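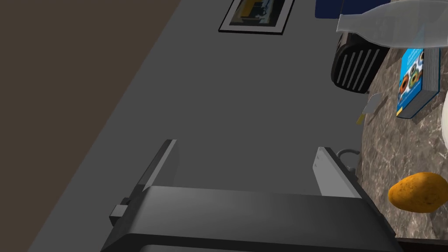 Flekska Kitchen Scale and Zesa App: Review After Eight Weeks

By Larasati Khoo for Giststead
May 2022

I bought the Flekska scale to find out how much I eat. I had been guessing for years. I wasn't trying to lose a lot of weight, but I was tired all afternoon, hungry again at ten at night, and I wanted some numbers to look at before I changed anything.

The scale is a flat battery-powered one that pairs with a phone app called Zesa. You put food on it, pick the food in the app, and the weight goes straight into a diary for the day. You can use the scale without the app, and you can use the app without the scale by typing the weights in. I used them together for the first six weeks and then the scale alone for two.

Setup

Setup took one evening, mostly because of the account. Zesa wants an email address, a password, your height, your weight, your age and a goal. You can't skip the goal. I picked "maintain." It then gave me a daily target of 2542 calories, which seemed high for someone who sits at a desk. I went back and saw that it had set my activity level to "active" by default. Check that screen, because it moves the target a lot and the app never asks you about it.

Pairing was easy. You hold the unit button until a light blinks, and the phone finds it. I have had to pair it again twice, both times after changing the batteries.

Weighing

For accuracy I used sealed packages and a set of brass weights that belongs to Prasetyo Lubis, a friend who roasts coffee at home. The 250 gram weight read 250 every time. The 500 gram weight read 500 most of the time and one gram over on a couple of tries. That is good enough for food. Very small amounts are less reliable. If you add salt or yeast slowly, a pinch at a time, the display doesn't move, and then it jumps. Prasetyo would not use it for coffee. I would not use it for bread if the recipe was small.

The tare button works well and you will use it constantly. Bowl on, tare, oats, tare, milk, tare, raisins. After a week this adds very little time to making breakfast. It does shut itself off after two minutes, and it forgets the tare when it does. I lost a few measurements this way when I stopped to chop something. There is a setting in the app to stretch it to five minutes, and I wish that were the default.
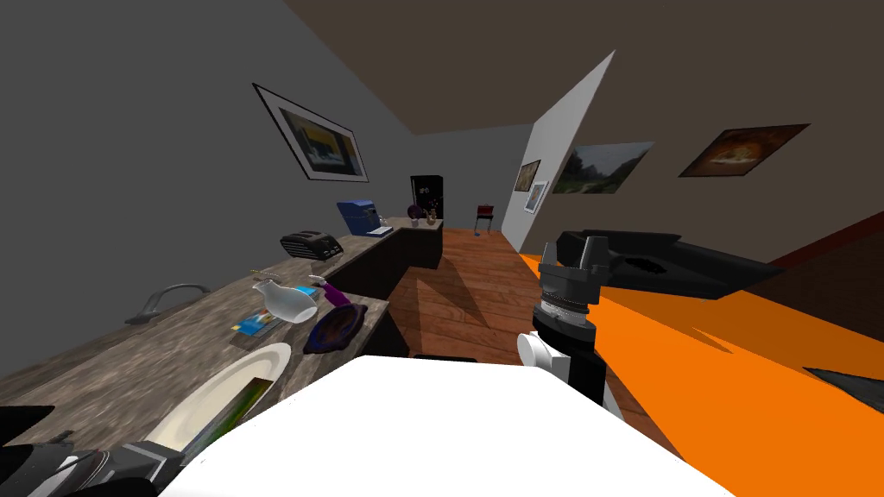

The display is the part I like least. A large dinner plate hangs over the front edge and covers the numbers, so you end up bending down and looking underneath. With the phone next to you it matters less, since the weight shows up there too. Without the phone it's a nuisance every night. I started weighing things in a cereal bowl and tipping them onto the plate afterward, which means another bowl to wash.

The surface is smooth and wipes clean. Turmeric left a faint mark that has not come off.

The app

Zesa is free for the basic diary. The paid version adds charts, a recipe builder and something called insights. I paid for one month and then let it lapse.

The food list is big but messy. Plain foods like rice, eggs, carrots and chicken thighs are fine. Packaged foods are entered by other users and the same item can show up many times with different numbers. My usual yogurt, made by Sheikh, had one entry that matched the label and several that didn't. Once you find the right one you can save it as a favorite, and by the second week I was picking almost everything from favorites.

It is easy to mix up raw and cooked weights. Rice is the worst one. I logged cooked rice as dry rice for most of the first week and couldn't understand where 2721 calories had come from on a day when I'd had a light lunch. The app does have both entries, but dry comes first and the word "dry" is in small gray type at the end of the line.

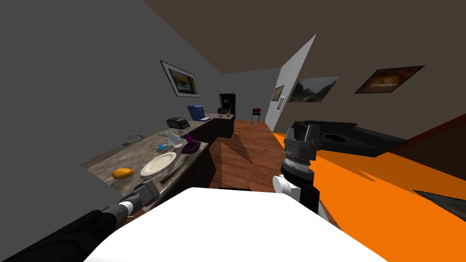 Counter with a mango and a white plate

Fruit was simple. You weigh it whole, peel it, weigh the skin and the pit, and subtract. I did this a few times and then stopped, because Zesa has entries for the edible part only and I could just weigh what was in the bowl.

The recipe builder is the one paid feature I would miss. You put in everything that went into a pot of soup, weigh the full pot, and after that each serving gets worked out from its weight. I cook one big thing on Sunday and eat it until Wednesday or so, so this saved me a lot of typing. The insights were things like "You ate more on the weekend." I knew that.

What I learned

My meals were more or less the size I thought. The snacks were not. I was eating nuts out of the bag while cooking, and on most nights that came to more than the vegetables I was cooking. I also found out that I was eating very little before noon. I moved some food from the evening to the morning, mainly by having eggs with the oats, and the ten o'clock hunger stopped within a couple of weeks. The afternoon tiredness is better but still there. I don't think a scale was ever going to fix that, and I've since started going to bed earlier.

My weight has stayed the same, which is what I asked for.

There were parts of this I didn't enjoy. By the fourth week I was avoiding meals at other people's houses because I couldn't log them properly, and I noticed I was a bit short with my family when someone moved a bowl before I had written it down. The app makes this worse. It sends a reminder if you miss a meal and it shows a streak count that goes back to zero if you skip a day. You can turn off the reminders. I couldn't find any way to hide the streak. If you have had trouble with food in the past, I would stay away from this app and talk to a doctor or a dietitian about whether tracking makes sense for you at all.

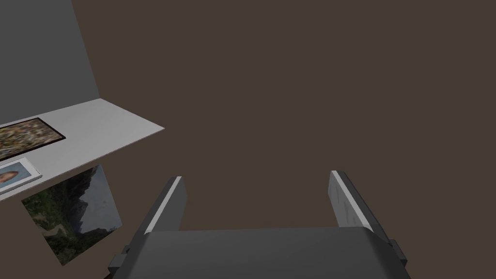
Gripper with its fingers open

Using the scale without the app

For the last two weeks I deleted Zesa and kept the scale out. I weigh oats, pasta, rice and nuts, and I leave everything else alone. It takes almost no effort, and those are the foods I'm bad at judging by eye. The scale switches between grams, ounces and milliliters with one button. The milliliter setting assumes you are weighing water, so ignore it for oil.

Batteries lasted five weeks with Bluetooth on. There is no way to turn Bluetooth off from the scale itself, only from the app, so do that before you delete it. I didn't, and had to install it again.

Who should buy it

Buy it if you want a decent scale and you think you'd like to keep a food diary for a month or two. If you only want to weigh flour, a cheaper scale with no Bluetooth and a display that sits farther from the platform would suit you better.

Good: accurate at normal food weights, quick tare, easy pairing, useful recipe builder.

Bad: display hidden by big plates, short shutoff time, cluttered food list, streak counter you can't remove.

I'm keeping the scale. I have not gone back to the paid version of Zesa and don't plan to.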